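How I get creases out of cotton without an iron

My iron packed up in April and I still haven't replaced it. I've been getting by with a spray bottle and a bit of patience, and I like it so much that I might never go back!

You'll need an empty spray bottle, a wide hanger and a door to hook it on. Mine is an old Obi bottle, rinsed out well (do rinse it, I once gave a whole shirt soapy spots). Pour in 300 ml of cold water and 3 drops of fabric softener, then shake.

Start with the back. Hang the top up, spray from arm's length until it feels damp all over, then take hold of the hem and pull down firmly.
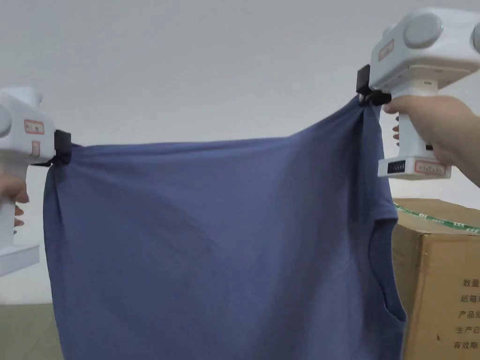
Issue 27

Soft T-shirt cotton comes right very quickly, and big folds need less work than the small sharp ones you get from a packed suitcase. For those I smooth the cloth with the flat of my hand, working from the middle out to the seams -- slowly, or you'll stretch the neck.

Turn it round and do the front and sleeves the same way. Leave it hanging overnight with the window open a crack.

Linen is another story. I spray that twice and lay it under a heavy book between two towels. Collars I still can't do properly, so if you've got a trick for those, please send it in.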